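Ticket 733
Product: Brarko two-hand recorder
Subject: Right gripper opening width freezes partway through laundry sessions
Opened by: Afshin Kordestani, Cleltham site
Status: Pending customer

Afshin Kordestani, 9:12 am
Good morning, and thank you again for all the help with the charging problem in November, which has stayed fixed and made everyone here much happier. I'm back with a different one, I'm afraid, and I'll try to put in everything I know so you don't have to drag it out of me.

We record clothes folding with two hand-held grippers, one in each hand. The recorder takes the camera picture, the position of each hand and the opening width of the fingers. Pictures and positions are fine. The trouble is the opening width for the right hand. It follows the fingers nicely at first, and then at some point it stops moving and holds the last value until the end of the recording. I'm opening and closing on the cloth the whole time, and the file says my right hand has gone to sleep!

No warning on the screen and no beep. The status light stays green. We only caught it when a trained policy, on the robot arms at our other site, reached for a waistband with the right fingers wide open, closed on nothing, and dragged the left side along by itself until the operator hit stop. Nothing was hurt, but the garment got pulled into the arm base and we've paused that policy for now.

What I've tried already:
Restarted the recorder and both grippers. Same.
Swapped the two cables at the recorder end. The fault stayed with the right hand.
New cable on the right. Same.
Cleaned lint out of the right finger joints (there was a fair bit of it, I'll admit). Same.

Wurkodent Support, 9:47 am
Hello Afshin, and thank you for such a thorough write-up – it saves us a couple of rounds. Sorry to hear about the arm. Please do keep that policy paused until we know which recordings are good.

Could you tell us what you fold, how you're set up, and whether the freeze comes at the same point each time? And please send the log folder from one bad session. The recorder version is under Settings, then System.

Afshin Kordestani, 10:20 am
Log folder uploaded. Version is 4.1, updated the week before last, and I feel a bit silly for not mentioning that first.

The setup is an ordinary bedroom. Clothes go on the bed, I fold with both hands, and the finished things get pushed off to one side. It's mostly soft knits and jeans. I don't think the fabric matters, but I may be wrong, so have a look at how the fingers meet it.

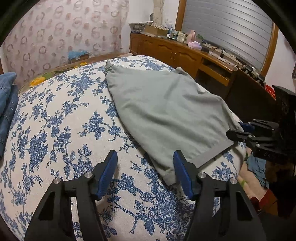
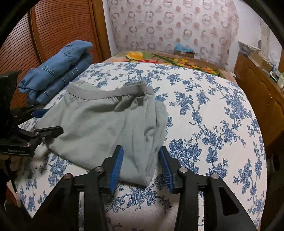 Both views: gray-green garment on the blue rose print, near gripper open, second gripper coming in from the side, denim at left.

As for timing, I went back through yesterday's files over a second cup of coffee. Short recordings are all good. Every long one freezes, and always on the right.

Wurkodent Support, 11:35 am
Thank you, the views and the logs both helped. The fabric is fine and so is your technique.

In the log you sent, the last live width reading from the right hand is sample 1,452. After that the recorder repeats it. Version 4.1 gives each hand its own buffer. The left was set to 2,000 samples and gets emptied in time. The right kept an old, smaller setting from your previous version, and when it fills up the recorder drops new readings and writes the old one again. The status light only checks that a value is being written, so it stays green. We agree that it shouldn't, and we've filed that separately.

Would you please try this:
1. Quit the recorder and switch off both grippers.
2. Open Settings, Buffers, and press Reset for both hands. Typing the number into the right-hand box won't stick in this version.
3. Switch on the left gripper, wait for its light, then the right.
4. Record for 300 seconds, opening and closing both hands the whole way through.
5. Run the width check on the file and send us the report.

Afshin Kordestani, 1:58 pm
Done, and I'm cautiously cheerful. The right-hand width moved all the way to the end of the file, and the check came back clean. Report attached. I did it once with no cloth and once with a sweatshirt, just for my own peace of mind.

Now for the old recordings. Can the lost widths be recovered? Golestani, who looks after our training data, would dearly love to keep them.

Wurkodent Support, 2:30 pm
Lovely news on the test. The missing widths were never written, so we can't bring them back from the log. You may be able to estimate them from the camera view wherever both finger pads are visible, but please don't train on those files as they stand. The width check has a batch mode that lists every file with a flat stretch. Start from the day of the 4.1 update, and let us know how many it lists.

We'll leave the ticket open until Golestani has run it.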